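Planning for Equipment in the Surgical Skills Laboratory

06/08/2020

The surgical skills laboratory at Plaltthorpe completed its equipment plan for robotic suturing this spring, after a review that began in March of the previous year. The laboratory's director and its equipment planning manager agreed to discuss how the budget was assembled and what other training centers might take from it.

The plan covers two instrument stations, one at Plaltthorpe and one at the Seltedden annex. According to the director, the original request had been for three. "We asked for three because three rooms were available," the director said. "When we looked at the booking records, the third room was being used for lectures. The request was revised before it went to the finance office."

The planning manager said that the purchase price received a great deal of attention in early meetings and that the recurring costs received very little. Instruments wear and have to be replaced. Practice pads are used up, as are needles and suture. Service coverage has to be renewed every year. In the first draft of the budget these items were spread across four different accounts, and the total did not appear on any one page.

"I put everything on a single sheet," the manager said. "The consumables line came to more than the department had set aside for all of its training supplies. That sheet changed the discussion."

Proposals were received from two suppliers, Tang and Perkar. The manager declined to discuss the pricing of either but described the points on which they differed. Tang offered a longer service term with instruments billed separately. Perkar offered instruments in bundles, with a shorter term and an option to renew. Each supplier was asked to restate its proposal over the same number of years and the same number of training sessions.

"A bundle looks attractive until you ask what happens to the instruments you did not use," the manager said. "We asked that question of both suppliers and had the answers put in writing."

The laboratory planned on the basis of 60 sessions a year at each station. The director described this figure as cautious. The annex had proposed 70, but its schedule depends on faculty who also teach at the main site, and the lower figure was adopted for both locations. Should demand exceed it, additional supplies may be requested at the midyear review.

Asked what had been left out of the first draft, the director named instructor time. "A trainee closing a line of interrupted stitches needs someone watching the tension and the spacing," the director said. "We had budgeted for the station and for the thread. We had not budgeted for the person."

The needle driver and grasper work drew particular attention in the review. Suturing takes up more station time than any other exercise in the laboratory's course, and the manager therefore used it as the unit for estimating instrument wear and the supply of pads. 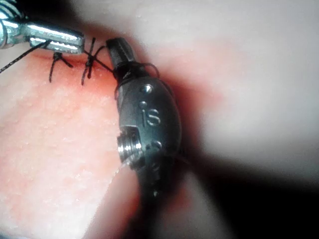
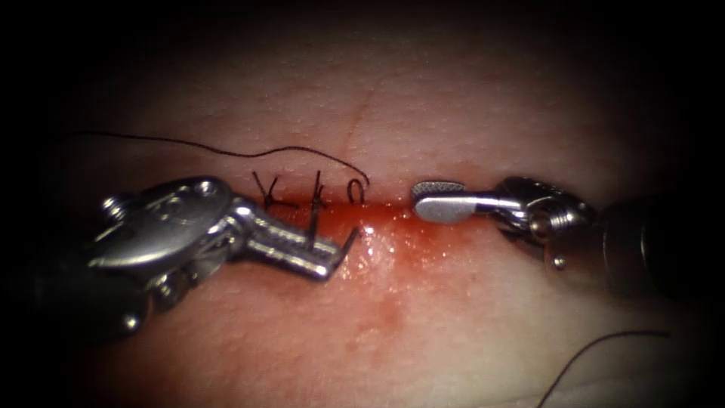

Robotic instruments and black suture at the incision line of a pad.

The next item for the planning office is the replacement schedule. The manager intends to record the use of each instrument from its first session, so that the renewal request can be based on the laboratory's own figures. The director expects to present that request together with the annex's staffing proposal.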